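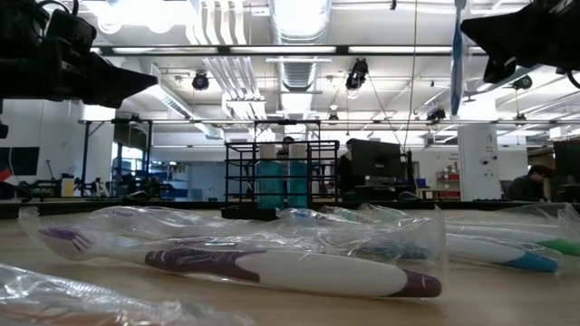

Section 3 covers first-time setup of the Plemedgate countertop water filter, model 2344. Complete every step before using filtered water for drinking or for brushing teeth. Personal items kept near the sink should stay covered during flushing; a toothbrush still sealed in its clear plastic wrapper can be left out. Read the cautions before opening the supply valve.

**3.1 Fitting the cartridge**

1. Close the cold water valve.
2. Turn the housing counterclockwise and lift it off.
3. Remove both end caps from the Mitex 1035 cartridge.
4. Push the cartridge down until the collar seats.
5. Refit the housing by hand. Do not use a wrench.

> **Caution:** Do not connect the unit to a hot water line.

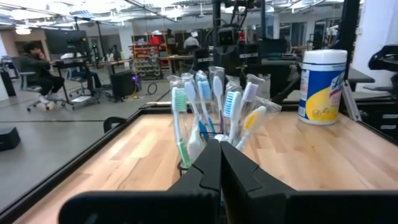
**3.2 Flushing**

1. Place the outlet hose in the sink.
2. Open the valve a quarter turn and check the collar for leaks.
3. Open the valve fully and run the water for 3 minutes.
4. Close the valve, wait one minute, and repeat step 3.

Gray water during the first flush is carbon dust. If it continues after the second flush, reseat the cartridge.

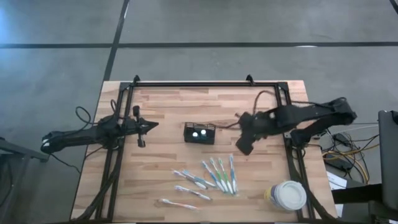
**3.3 Setting the counter**

1. Hold RESET until the display shows 1000.
2. Release the button. The display counts down in liters.

> **Note:** Replace the cartridge when the display reads zero.

Revised 19 May 2022, B. Sárközi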